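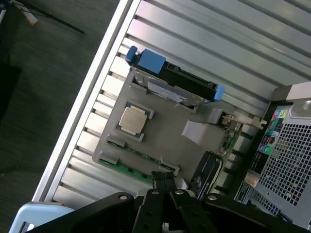 Page 73

Chapter 4
Looking After the Things You Plug In

By the time most of us think seriously about chargers, cables and power supplies, something has already gone wrong with one of them. A phone that was full at bedtime is half empty at breakfast, or a lead only works if you hold it at a certain angle and don't breathe. We buy the device with great care, reading reviews for weeks on end, and then we run it for years from whatever happened to be in the kitchen drawer. I've done it myself, and I expect I shall do it again.

This chapter is about those humble parts. It follows on from Chapter 3, where we looked at storing your files, and it leads into Chapter 5, where we'll talk about home networks. You don't need any knowledge of electricity to follow it. If you can read the small print on the back of a plug (and I grant you that sometimes calls for a magnifying glass), you have all the skill you need to begin.

Let's start with the drawer. Wendy Goodall, who has taught evening classes in Mallport for longer than she cares to say, begins her first lesson of the term by asking everyone to bring in every charger they own. People arrive with carrier bags. They spread the whole lot out on the desks, and then she asks them to match each charger to the thing it belongs to. It is a wonderful way to pass an hour, and there is always a great deal left over at the end – chargers for cameras long since given away, for shavers, for a baby monitor whose baby is now at university. If you have the time, I'd warmly suggest you do the same at home before reading any further. Put the orphans in one bag and the rest in another, and tie a paper label to each one you can name.

Now pick up any charger from the second bag and look at the printing. Somewhere you'll find the word "output", followed by a number with a V after it and another with an A. The V stands for volts and the A for amps. We'll take these slowly in Section 4.2, but for now it is enough to know that the volts should match what your device asks for, while the amps on the charger should be the same as the device needs or higher. A charger able to supply 2 amps will quite happily feed something that wants only one. The device takes what it needs and leaves the rest, rather like a polite guest at a buffet.

Multiply the volts by the amps and you have the watts, a word you probably know from light bulbs. Small phone chargers deal in very few of them. Laptops want a good many more, often up to 50 and sometimes well beyond that, and so a phone charger plugged into a laptop may charge it terribly slowly or refuse altogether. Chih-ming Yuen, who kindly read this chapter in draft, asked me to add that the shape of the plug tells you very little about any of this. Two leads can look like twins and behave quite differently, and we'll come to the reasons in Section 4.3.

Cables deserve a kind word too. They are bent, trodden on, shut in doors and yanked out by the wire, and we are then surprised when they give up. Hold the plug when you pull. Coil the cable loosely in wide loops, and don't wind it tightly round the charger, however tidy that looks. If you see bare wire, or a plug that has turned brown, stop using it and throw it out at a proper recycling point. Tape is no cure.

A word about heat before we go on. It is quite normal for a charger to feel warm while it is working, and it needs some air about it, so please don't leave it under a pillow or down the side of the sofa. If it becomes too hot to hold comfortably, or smells odd, switch it off at the wall and leave it be.

What you will learn in this chapter

How to read the label on a charger (4.1)
Volts, amps and watts in plain words (4.2)
Why similar cables do different jobs (4.3)
Extension leads and how not to overload them (4.4)
Batteries, and how to help them last (4.5)

Words to look out for

Adaptor, capacity, charge cycle, fuse, output, rating, surge, wattage

Before you begin

Choose one device you use every day and write down the output of the charger that came with it. Keep the note somewhere safe, as you'll want it for the first exercise on page 76.

4.1 Reading the label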